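Yimyam Residents' Board – Building Matters
Thread: Repainting of interior doors, second notice

Posted by: O_Gittins_Board
Members are reminded that the repainting of interior doors remains subject to Section 20 of the house rules. Doors facing a shared hallway are to be white. Doors within a unit may be any color the owner selects. The Board has received 112 replies to the first notice and thanks all who responded.

Posted by: prasertsri_k
I wish to record an objection. Our unit has two door leaves in one opening, and only one can be seen from the hallway. Under the present wording it is unclear whether both must be white. I have asked this twice and would appreciate a written answer.

Posted by: O_Gittins_Board
The rule applies to the side that faces the hallway when the door is closed. The inner leaf is the owner's concern.

Posted by: lukumay305
With respect, that is not how the rule was read in July. My neighbor was asked to repaint both leaves at her own cost. If the reading has changed, she should be told so, and the Board should consider repaying her.

Posted by: R_Melnychuk
I do not agree that repayment is due. The earlier letter was a request and carried no penalty. I do agree that the text should be amended. "Facing a shared hallway" can be read in at least two ways.

Posted by: paweena.ph
May I ask that trim be covered in the same amendment? Owners on the third floor have used several shades of green, and the rule does not mention trim at all – only doors. I have no complaint about green. I would simply like to know before I buy paint.

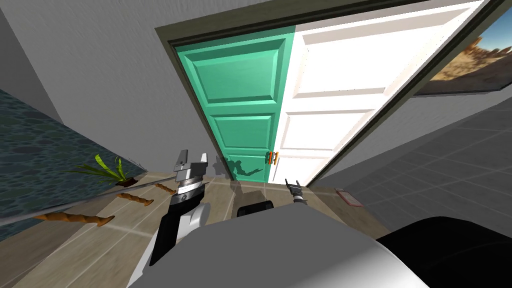
White door, teal door, dark green trim.

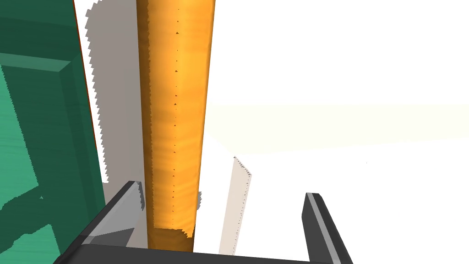

I would also ask whether the Plutelitz satin finish is still approved, as the store now carries only the gloss.

Posted by: O_Gittins_Board
Satin and gloss are both approved. Trim will be added to the agenda.

Posted by: lukumay305
Please add the matter of repayment as well. My neighbor paid $305 and has kept the receipt.

Posted by: R_Melnychuk
My position on that is unchanged, but I have no objection to its being heard.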